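Notebook | Entries | Builds | Tags | Log in

March 2020

Hondeck playtest, build 162. Mekdes drove, I took notes and kept my mouth shut, mostly.

The harbor district still floods whenever you place a second pump. Two pumps should drain faster than one. In our game they pump into each other, with great enthusiasm, until the fish market is under water and the citizens complain about parking. Feven says the flow solver is fine and the pump is "reading its own outlet." I have written that down exactly as she said it so I can ask her what it means on a day when I've slept.

Tried capping the outlet rate at 5. Market stayed dry. The ferry stopped running, and I can't see why a ferry would care. Put it back.

Other stuff:
- tax slider jumps 2 notches if you click fast. Adalberto has known since December.
- undo removes the bridge but leaves the traffic. Cars very calm about it.

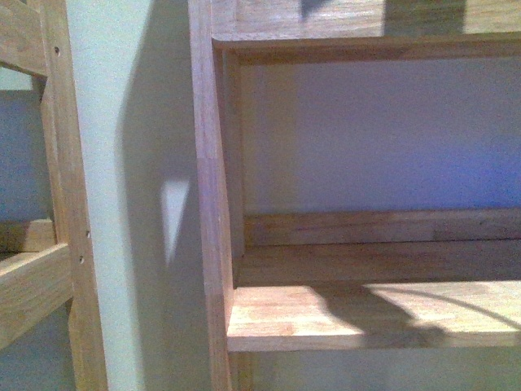 Mekdes wants the pump cost doubled so people only build one. As a fix it's shameless and I'd take it, but Catherine will ask what happens when a player gets rich, and then we're back under water. Leaving cost alone until Feven has split the inlet and outlet reads.

Next build: pumps first, then undo. Ask Mirjam if the ferry uses the same water level as the market or keeps one of its own.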